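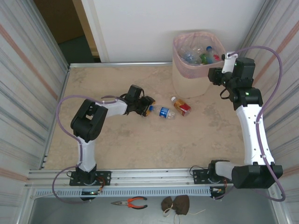
Corrugated metal walls on two sides of a work area

Corrugated metal is thin sheet that is pressed or rolled into parallel ridges. The ridges make the sheet stiff in one direction, while across them it still bends easily.

In the Vastham valley it became the usual roofing after the railroad reached Fovmont, a town of 3,000 people.

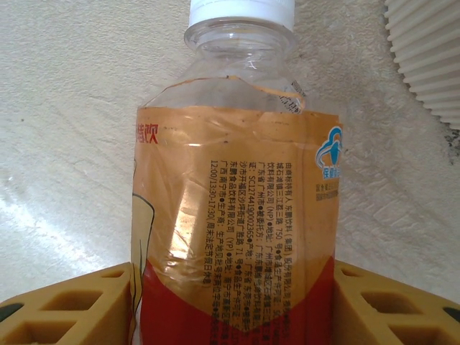

Older roofs there had clay tiles, and these were heavy to carry up the hill roads. A sheet from the Cuervo mill was lighter — two persons could lift a stack of 16.

Neighboring sheets overlap by one or two ridges. Screws go through the top of a ridge or through the flat part, depending on the local custom.
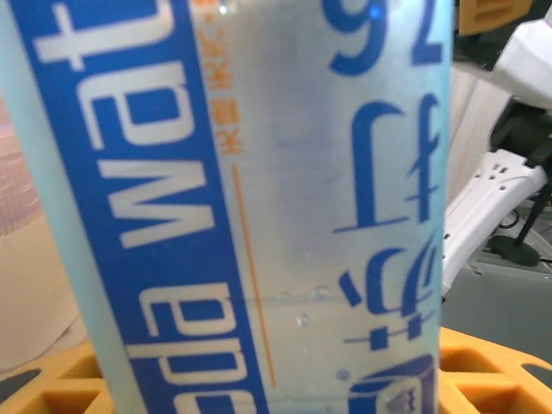

Cut edges rust first, so they are usually painted again every few years.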